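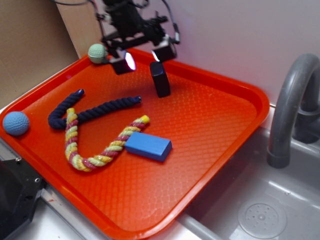
Stovia Open Day Set: read me first

Hello, and thank you for downloading the Stovia Open Day Set. It holds the recordings we made over one long December afternoon, when we opened the doors of the Clunavus workshop and let our visitors choose what the robot arm should do next. If you came along, your choices are very likely in here somewhere, and we hope you enjoy finding them again. If you didn't, please read on, as a few things about the day have left their mark on the files and it is as well to know about them before you start.

What happened on the day

We had a single arm with a two-finger gripper set up over the toy sink, and a box of things for it to handle. Visitors laid out the objects on the tray however they fancied and then picked a request from a stack of cards. The cards were written by Tetteh Korletey the evening before, at his kitchen table, and some of them are a good deal harder than he meant them to be. "Take the block off the rope without moving the rope" was the favourite by a long way, and people came back to the queue for another go at it (one family three times, bless them).

The first session started at 11 in the morning and we were meant to stop at four, but there were still people waiting, so we carried on until the tea urn was wanted in the other room.

What is in the set

There are 1012 recordings altogether. Of these, 917 were kept as the main part, and the rest are in a folder called extras, mostly because the card was not written down or because somebody's sleeve wandered over the tray halfway through. We couldn't bring ourselves to throw them away, and you may find a use for them.

Each recording comes with the view from the fixed camera, the positions of the arm and gripper, the wording of the card, and a short note saying whether the person running the arm thought it had gone well. Those notes were typed in a hurry by 6 different people, who did not all have the same idea of "well". Please treat them kindly.

The objects

The things on the tray are the sort you would find in a toy box or a dog's basket: dimpled balls, braided rope toys and rectangular blocks. We chose the ropes on purpose. A block keeps its shape when you grip it, but a rope can flop, twist and drag its neighbours along, and with two ropes crossed over each other even a simple card becomes interesting. The balls caused trouble of their own, as they like to settle against the raised edge, where it is awkward to get a finger in behind them.

The tray itself has a patterned floor and can show shiny patches under the lamps. If your method depends on finding clean outlines, have a look at several recordings before deciding on your settings.

How it is arranged

main: the kept recordings, one folder for each
extras: everything else, in the same layout
cards.txt: every card as Tetteh wrote it, spelling included
notes.csv: the typed notes, matched to recordings by number
holdout.txt: a list of 200 recordings from main that we ask you to leave out of training, so that results can be compared fairly

Known troubles

The clock on the recording computer was an hour fast until lunch. We have corrected the times in notes.csv but not in the folder names.

The layouts are not a fair sample of anything. Younger visitors loved making heaps, and heaps are what you will mostly get from the early afternoon.

Sound was switched off throughout, and no visitor's name was stored.

Using and sharing

You are welcome to use the set for teaching, study or plain curiosity. If you publish something, please call it the Stovia Open Day Set and mention the Clunavus workshop. The reading script is called Flaltero and lives in the tools folder, with its own notes on setting it up. Corrections can be sent to Tetteh, who looks after the files and will add your name to the list of changes if you would like it there.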